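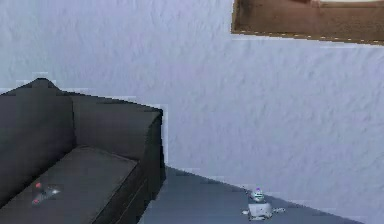
3 min read

The word "grace" is used so freely that its meaning has become difficult to hold. It is applied to dancers, to handwriting, to a well-laid table and to the conduct of a person who has lost an argument. In this post I wish to consider only the last of these uses, and to ask what we recognise when we say that someone has behaved gracefully.

My interest in the matter began at the Murnstead reading circle, where a paper by Morenike Isah was discussed on 4th December. Her paper ran to 3000 words and defended a single claim: that grace is a form of attention. A graceful person, on her account, has noticed what another person needs and has supplied it without drawing notice to the gift. The manner is secondary. A clumsy apology, offered at the right moment to somebody who was waiting for it, may have more grace in it than a polished one that arrives for the benefit of onlookers.

I find much to agree with in this. Most of us can recall being put at ease by a person who had no special charm, and being made uneasy by one who had a great deal. Charm asks for a response. When a guest at my parents' table broke a dish, my mother went on with the story she was telling and passed him the bread. I was a child and thought she had not heard. It was many years before I understood that she had heard perfectly well.

Chukwuemeka Nwosu raised an objection during the discussion which deserves to be recorded. If grace is attention, he argued, then it may be learned by practice in the same way as spelling or arithmetic, and a cold person could acquire it by study. He did not think this possible. In his view the attention must come from goodwill, and where goodwill is absent the same act becomes a kind of management. He gave the case of an employer who remembers every birthday in the office and is trusted by none of the staff.

The circle was divided on the point. I should like to suggest that both speakers may be correct, although at different stages of a life. It is common to begin a good habit for poor reasons. A young man visits an elderly aunt from duty, and sits looking at the clock. If he continues to visit, and if he listens while he is there, he will learn what she fears and what amuses her, and the visits will change their character. Goodwill may follow attention as easily as attention follows goodwill. Some who begin in this way will remain cold, and their relatives will know it.

There remains the question of whether grace can be shown towards oneself. Isah's paper gave 500 words to this and I would gladly have read more. People who are patient with every failing in a friend will often speak to themselves with a harshness they would think shameful if it were directed elsewhere. It is sometimes taken for humility. I am inclined to regard it as a lapse in the same attention, for the person has stopped looking at what is there and is repeating a verdict given long ago.

I have not settled my view on forgiveness, which several members wished to treat as the same subject. It seems to me a separate one, as a person may forgive with very little grace, and may be gracious towards someone whom he has not forgiven at all. The circle has agreed to take up forgiveness at its next meeting, and I shall publish my notes when they are in order.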